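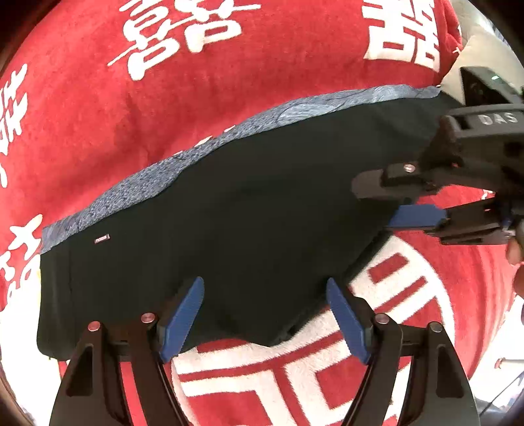 A dark top laid flat on the red blanket, ready for folding.

How to Fold Dark Tops So They Stay Folded

We use cookies to remember your preferences. Accept / Manage settings

Search patterns, folding, laundry... Go

I learned to fold from my neighbor Despina Margaritis, who did alterations out of her front room in Gristutley for 36 years and could not bear to see a sleeve hanging out of a drawer. So if some of this sounds bossy, that's her talking and not me! I've slowed it all down a good bit, though, and it works for long-sleeved shirts, sweatshirts and pretty much anything else with arms.

What you'll need

A bed or a big table, a fleece blanket, and a bit of good light. I like a bright blanket under dark clothes (mine is red with big white double-happiness characters on it, and I love it far too much to keep it for best). Black on a dark bedspread is a misery, you simply can't find the edges.

One warning about fleece -- it sheds when it's new. Wash it twice before you put anything black on it, or you'll be picking red fluff off your sweaters until September.

Getting it flat

Lay the top face down and find the label first, so you know which way up you are. Then smooth from the middle outward with the flats of your hands. Take hold of the hem at two points and give it a gentle tug toward you. If it sags between your hands, move them a little farther apart and tug again. Hold the far end still while you do this, or the whole thing just slides along with you.

If you have another piece of cloth going in the same pile, a patterned scarf or a pillowcase, say, you can tuck it along one edge now and fold the two together. I do this with sets that always get worn together and it saves a lot of hunting in the morning.

The folds

1. Bring one side in to the middle, sleeve and all.
2. Turn the sleeve back on itself so it runs straight down toward the hem. Don't let it poke out past the fold.
3. Do the same with the other side. You should have a long strip, 11 inches wide or whatever suits your drawer.
4. Fold the hem up a third of the way, then fold again to meet the collar.
5. Flip it over and pat it down.

Thick sweatshirts want 2 folds at the end and no more. My friend Noel Soriano rolls his instead, and they look lovely in a deep basket, but in my shallow drawers they spring open like startled cats.

Putting them away

Stand them on edge, fold side up, and leave a finger's width of room at the end of the row. For the dark ones I like to turn the label end toward the front, so I can tell the black from the navy before I've had my coffee.

Next time I'll get to fitted sheets, which I have been putting off for ages.

Get the Osero Home newsletter! Join 1,102 readers. Enter your email / Sign up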